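April, notebook, evening

Jump-height rig for the basketball team, second session. The Grorden mat says our center left the floor for 700 milliseconds, which would make him one of the great leapers of the age. He is a nice kid with a sore back. Reset the mat, tried again, got the same figure.

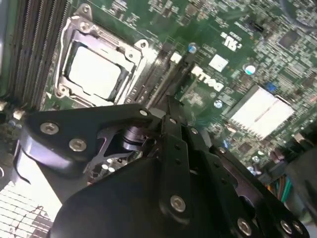
Swapped in the Fukuda mat and he came back to earth. Ran 24 jumps on it, 7 of them useless on account of landing with bent knees to cheat the clock. Told them we can tell. We can't always.

Coach wants to know if the center can play in the opener. A mat does not know this. Wrote "ask the trainer" on the sheet.

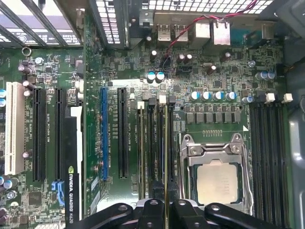
Huiling Han thinks the bad number is the threshold setting, left where the sprint group had it, and wants the old Grorden files rerun before anybody throws the mat out.

Fine. Four files to rerun, starting with the guards.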